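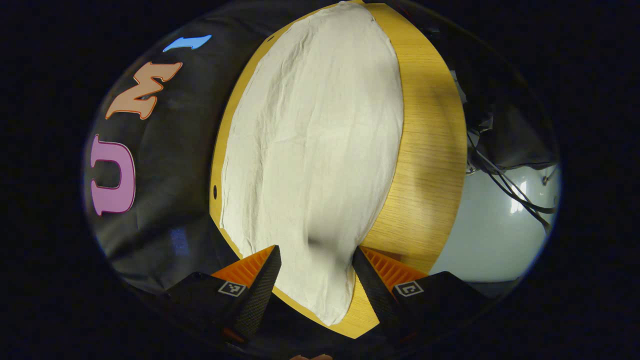

Gripper stops closing part way through folding a cloth, no error shown

Asked by Kerubo Mollel in Grippers and hand tools

Hi all, hoping someone has seen this before I take the whole thing to bits. I'm doing cloth folding with a two-finger hand-held gripper, the sort with orange ribbed fingers and a marker on each mount. White cloth, wooden board, nothing fancy. It worked nicely all through December and then last week it started giving up halfway. I squeeze, the fingers come in, they stop with a gap you could post a biscuit through, and the cloth just slides out. No error, no beep. The log (Podance, whatever version comes with the Nisteo kit) says the grip is fully closed, which it plainly isn't!

It does it after 40 folds or so, never at the start. If I leave it alone while I have lunch it behaves again. I've wiped the black strips and swapped the battery. Also, and this is the bit that worries me, it once snapped shut by itself when I had a thumb near the hinge. Didn't hurt much but I did say a word.

Reply from Charalambos Ververidis
Have you tried turning it off and on again? Mine was the cable.

Reply from Bhavana Chowdary (marked as helpful, 90 votes)
Please stop using it until you've sorted the snapping shut — that worries me far more than the gap. Take the battery out before your fingers go anywhere near the hinge, every time, even for a quick look.

I had very nearly the same thing on ours at Clollham and it was lint. Cotton sheds loads, especially if the hem has started to fray, and the fluff works its way down behind the ribbed part and packs into the slider. The slider jams, the motor keeps pushing, the software counts motor turns and decides it must be shut. Then the jam lets go all at once and you get the snap. I think the lunch break helps because the motor cools down, but I'm guessing there.

Two screws on each mount, lift the finger straight up, tweezers and a soft brush. No oil, it just makes felt. Then redo the zero. Our closed reading was 1,103 before cleaning and 631 after, though yours will be different so don't copy the numbers. And hem your cloths, or buy ones with a proper edge.

Reply from Nataša Radonjić
Agree with the lint but check the markers too. One of mine had lifted at a corner and the width came out wrong all afternoon. Wouldn't explain the thumb though.

Comment from Kerubo Mollel
Battery out, left finger off, and there's a grey sausage of fluff in there. Doing the right one tonight, will report back on the zero.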